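The box of cables under the stairs

In August I finally opened the box. Every home has one, I think. In ours it is a gray plastic box that came with us from the old apartment, and into it went each cable and each charger that had lost its device. When we moved to Rivuvden I paid the moving company by volume, 239 for the last part of the load, and I remember thinking that a part of this money was paid for wires.

I want to write down how I sorted it, for two reasons. My sister asked me to, and I will surely have to do it again in a few years and will not remember what I decided.

What was in the box

Mostly chargers for phones. There were two for a Grovon radio which we gave away, a laptop supply with a very heavy middle part, and many cables with the wide old plug for printers. I also found the remote control of the Dekker fan, which I had been looking for the whole summer. The fan was standing in the bedroom all this time with only one speed that I could reach with my own finger.

How I sorted

1. Empty everything onto a blanket. Not onto the bare floor, as the heavy supplies make marks. I did it in the evening, at seven o'clock, and this was a mistake. You want daylight for reading the small gray letters on the chargers.

2. Untangle first, decide later. I tried to decide during the untangling and I became angry and wanted to throw away all of it. It is better to sit down with some tea and have the radio on. It took me the length of one long program about rivers.

3. Read the label. On each adapter there is printed what comes out of it, in volts and in amperes. I wrote this on a piece of masking tape and folded the tape around the cable like a small flag. For the ones where I knew the device, I wrote also the device. "Cletar lamp, hall" is much more useful to me than any number.

4. Look at the insulation. If it was cracked or sticky, or if the metal was showing near the plug, it went directly to the recycling bag. I was strict here. My father used to repair such places with tape, and we had more than one dark evening in my childhood because of it.

5. Keep one spare of each kind, two for the kind that everybody borrows. The rest can go. The collection point near the supermarket takes them, but only until four in the afternoon.

6. Bring the ones in daily use back to their places. I went from room to room with them and put each one down where it works. The living room was the last, and the end table there has a white adapter and a black cable on it again, with the cable still keeping the shape of its loop.
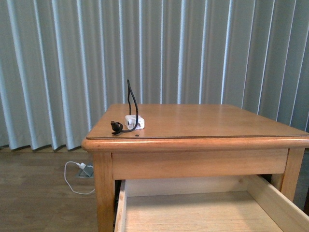 7. Give the spares a proper home. I bought a flat box with a lid from Cletar, and inside I use the cardboard tubes from kitchen paper, one cable in each tube. It looks a little poor but it holds well. The tape flags stick out at the top, so I can read them without pulling anything out.

About the end tables

I must still solve the question of where the chargers should live when they are in use. I don't like to see wires on wood. I looked at a small cabinet from Dekker with a hole in the back for the cables, and it is a good idea, but the color is too dark beside our other furniture. For now I only ask that the cables stay on the table and don't hang down in front, where a foot can catch them.

The recycling bag weighed almost 2 kilos. I kept the printer cables, although we have no printer. My husband asked why and I had no good answer, so they are in the new box too, at the bottom, with their own flag.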